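Board games, bedsheets and 927 clips: Sovach opens its tidy-up collection

August 21, 2019

I've spent a good part of this summer with a camera strapped to my forehead, so it's nice to be able to write about it at last! Sovach, the home robotics start-up I've been following (and, since the spring, helping out a couple of afternoons a week), has put the first part of its tidy-up collection online. It's 927 short clips of people's hands doing small jobs at home, and it's meant for anyone who is trying to teach a robot arm to do the same.

The idea is simple enough. You wear the camera, you do the job at your normal speed, and you say out loud when you start and when you finish. Somebody at the Virnomholm office then goes through the recording and chops it into single actions, such as picking up a piece, turning it over, putting it down or smoothing something flat. The learning system gets the clips along with a one-line label for each and has to work out how the hands got from one to the next.

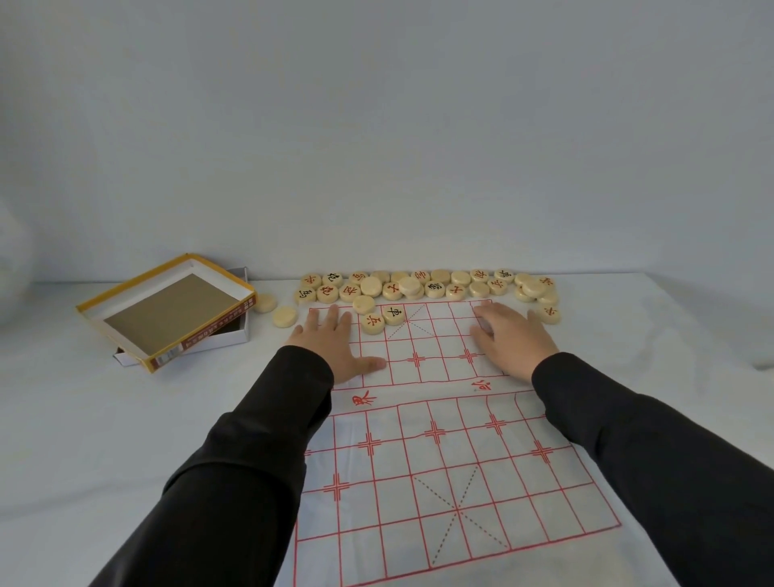
Board games make up the biggest group in the release, with 366 clips, and I'd argue they're the most useful. Mugs and spoons are all very well, but they're forgiving. You can put a mug down two inches off and still have a perfectly good cup of tea. With Chinese chess, every piece belongs on a crossing of the lines, and you have to read the character on it to know which crossing. Plenty of them land face down when they come out of the box, so there's a turning-over job as well before you can tell a soldier from a chariot. Then there's the board, a floppy white thing with thin red lines, which has to be pressed flat with both hands spread wide and still keeps a few faint creases. Bendy stuff like that is murder for a robot. A person does it without thinking, and that's exactly the sort of thing the team wants to get on record.

I asked what makes a good clip and got a longer answer than I'd bargained for. The team likes long sleeves in a plain dark colour (mine are charcoal and have been washed so often this summer that the cuffs have gone). They like pale surfaces. They don't mind fumbles at all, and in fact they'd asked us early on to stop starting again whenever we dropped something, as a dropped piece that gets picked up is two extra actions and both are worth having. What they can't use is dithering. If you hover over the box for half a minute wondering what to do next, the whole stretch gets binned.

They're also keen on what they call untidy starts. In the first weeks we all laid things out beautifully before we pressed the button, and the trial model trained on those clips was hopeless the moment anything was out of line. So now we tip the pieces out and leave them where they fall, and we move between rooms as well. Tables, floors, window sills, beds, whatever's there.
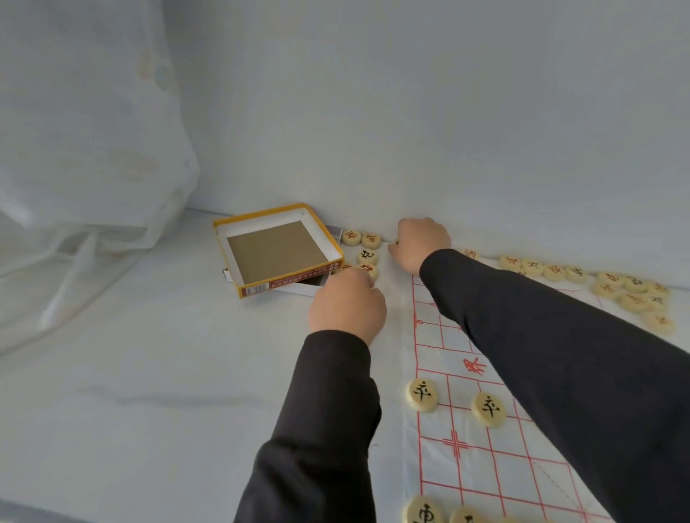

The labelling is the slow bit, and I'll admit I had no idea how slow until I sat in on it. A setting-up session that flies by when you're doing it can take most of a morning to mark up. Two people label each clip separately and then compare, and the arguments are wonderful. Does "place" end when the piece touches the board, or when the fingers let go? (Fingers, they decided, after a week of going back and forth. I was on the losing side.) Half the earlier clips had to be done again after that.

The arm at the other end of all this is a small two-armed bench model from Aaltonen, and the software that turns clips into movements is called Grodora. I've watched it have a go at laying out pieces. It's slow and a bit fussy, with a long pause before each grab, and it's much happier with pieces that stand apart than with ones leaning on each other in a heap. The team reckons that's a shortage of examples more than anything, and stacked or overlapping pieces are top of the list for the next round.

That next round starts in September and the target is another 500 clips, with 200 of those set aside for games that none of us have recorded yet. Dominoes have been mentioned, and so has a jigsaw, though I'm hoping that one goes to someone with more patience than me. They're also after people who are left-handed, as nearly all the current lot of us are right-handed and the model has picked up the habit.

The collection is free to download for teaching and research, with the labels in a plain text file next to each clip. If you'd like to record for the September round, Sovach is lending out cameras from the Virnomholm office, and there's a sign-up form on its site. You'll need a spare afternoon, a game with all its pieces and a top with long dark sleeves.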